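Re: [Mirneck-users] Fingers closing with no command
From: Alby Merrick
To: Mirneck users list
Date: 13 June 2019

On Tuesday evening Leif Hjaltested wrote:
> We've had the Mirneck hand tool shut itself twice now at the
> Wosport bench. Both times it was sitting wide open and both times
> the log shows no close command. I think it's electrical noise off
> the dust extractor. I've put a clip-on ferrite on the cable, ran it
> 25 times with no repeat, and I'm calling it fixed. Nigam say the
> same thing cured it for them.

Leif, I don't buy it yet. You had two faults in about 100 cycles before the ferrite. Going 25 clean after that proves very little, and you could have had the same run of luck with no ferrite at all.

I've also had it happen once here, and we don't own a dust extractor. Mine was fully open over the board, nothing between the pads, and it closed hard enough that I was glad my thumb was elsewhere.
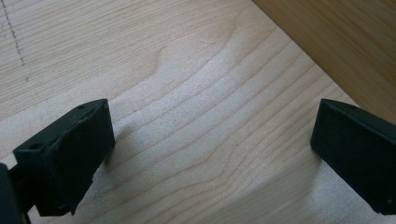
Fingers at full open over the pale board, darker panel at upper right.

My money is on the open limit. If the position reading drifts past the end stop, the Plukus driver may decide it's lost and go looking for home, and home on these is closed. That would also explain why the log has no close command in it - homing isn't logged as one. I can't prove that either, so please don't quote me to Nigam as if I had.

What I'd like to see before anyone writes "fixed" on the wiki:

Take the ferrite off and see if the fault comes back.
Leave it parked at full open for 40 minutes, hands clear, logging raw position.
Do the same again backed off a little from the stop.

Until then I'd treat an open gripper as one that can close on you. Pull the power before you reach in to shift the work or wipe the pads. Pausing it in software doesn't count, as the driver is still live.

Has anyone still got the firmware notes from last August? I remember a line about homing but can't find my copy.

Alby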